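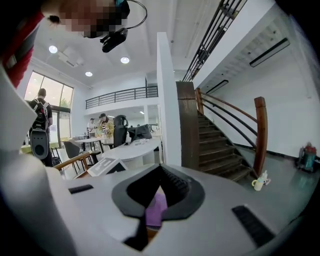

Purple fabric in a bright, white-walled room.

Grornero compact dry iron: low power, good soleplate, poor dial

The Grornero is a compact dry iron for small flat items: napkins, handkerchiefs, pillowcases, quilting pieces. It has no tank and no steam function. Rated power is 600 watts, and the iron weighs 879 grams without the cord.

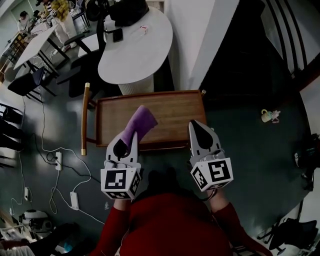
Review by Natália Bednárik | Household | 21 September 2020

Low wattage in a dry iron matters less for heating up than for recovery. A thin soleplate gives up its heat to damp cloth and then has to wait for the thermostat to close. The Grornero has a thicker plate than the Matoušek travel iron I used before it, and the difference shows on cotton. One side of a damp napkin can be finished in continuous strokes. The Matoušek had to be rested on its heel halfway through.

Linen is harder. At the top setting the iron will flatten a lightly creased linen towel if the cloth is evenly damp. It will not remove a crease that has dried in. Spraying helps, but too much water pulls the plate temperature down and the indicator light stays on for most of the pass. A press cloth is needed on dark colors, which pick up a shine along hems and seams.

The soleplate is the best part. The tip is narrow enough to get between buttons, the edges are beveled, and the coating slides well over seams – better at medium heat than at high. After a season of use there is one light scratch near the heel, from a zipper.

The dial is the weak point. It sits under the handle, the fabric marks are molded in the same color as the body, and there is no stop between synthetic and wool. I have knocked it a full setting higher while changing grip. Fergal Ó Gríofa, who reviewed the earlier version for us, had the same complaint, and the part looks unchanged.

The cord is 2 meters long and leaves the handle through a fixed sleeve. A swivel would be better. Left-handed users will find that it drags across the work unless the outlet is on their side of the board.

Gresstead sells a similar model with a swivel cord and a clearer dial, but its plate is thinner and the heel is unsteady on a padded surface. For a full basket of shirts, neither is suitable and a standard steam iron will be faster.

The warranty is 2 years and excludes the coating. Replacement heel pads are stocked by Vistbridge.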